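Week one with the Kundero arm at Stakau. I teach it by hand: I hold the wrist, I move it, it remembers. Today the plastic containers.
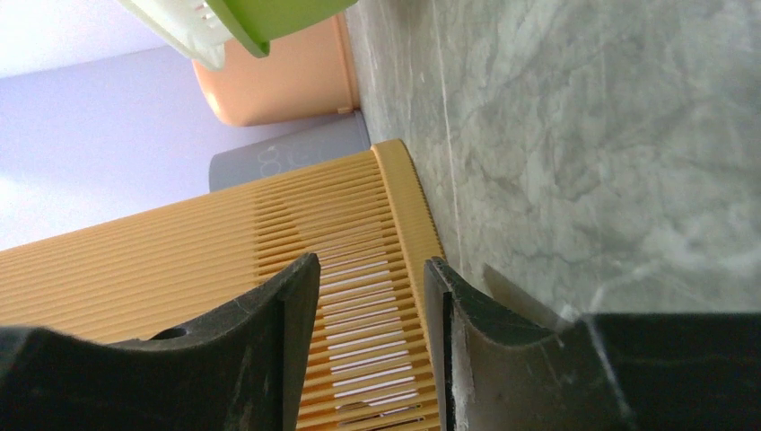

How many times must you show the same movement? For our task, 28 good ones. With 6 it learned my habits and little else.

Gergely Szűcs prefers the remote control. He sits in the next room with two joysticks and drinks tea. His paths are smoother than mine — I admit this.

But by hand I feel when the finger pushes too much on a rim. With joysticks he feels nothing, and a basket went on the floor this morning.

One advice from Bakari Rotich which I now follow: begin each showing from a slightly different place. Before, I started always at the same point, and the arm was lost if we moved the table 70 mm.

Tomorrow the yellow basket again. The ribs on the side are difficult for me also.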